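The light switch is a poor thing to build a reputation on, and yet the team behind Pakovance has spent a winter on it. Their claim is that a robot arm can learn to work household switches from 332 human-guided demonstrations, where older methods wanted up to 3,000. I read the paper twice. The number is real. What it means is less clear.

Much depends on the wrist camera, which gives the policy most of what it knows. At close range that can be a dark plate, a pale wall and a lot of blur.

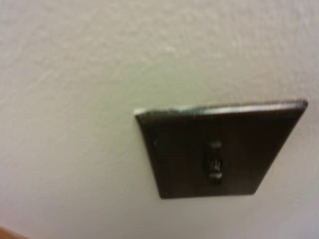
Nadine Bataineh thinks the blur is the point, and that a method trained only on crisp views would fall apart in the first real hallway it met. Maybe so. But the paper tests in 2 homes, both picked by the authors, and the comparison with Grutgate's older system uses Grutgate's published scores -- nobody reran it on the same walls.

Jianguo Meng, the lead author, told me a rerun is planned for January. He also conceded that the failed trials were sorted by hand, by people who knew which method they were grading. That bothers me more than the small sample does.
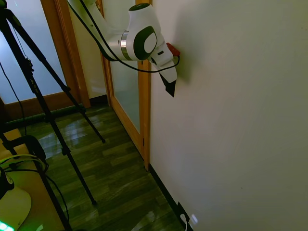 The arm at the wall, gripper fingers pointed down.

I'd like to see 500 trials in houses the team has never entered, graded by strangers. Until then, I'll keep using my elbow.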